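Home News Fixtures Clubs Contact

Sauerland to coach Floltcombe

Floltcombe Rugby Club has named Bastian Sauerland as head coach for the coming season. He moves from Lusten, where he looked after the forwards and helped out with the under-21 side.

Training starts in February at Galtell Oval, with 40 players invited. The first trial match is against Bhardwaj, away from home. 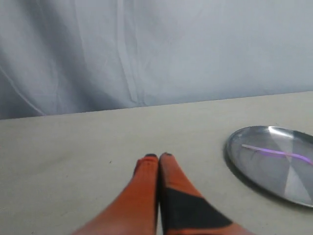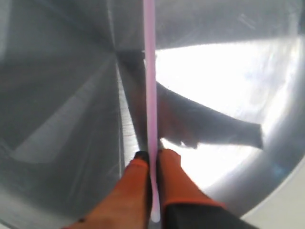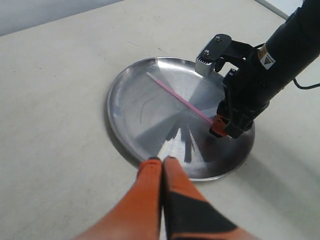
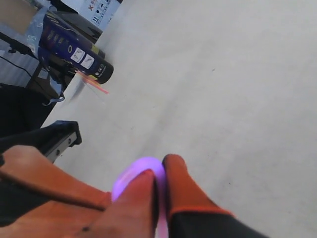 Can new players still register?
Registration is open until the trial match. Forms are at the clubhouse and the senior fee is $300.

Contact the sports desk | Copyright February 2019 | Back to top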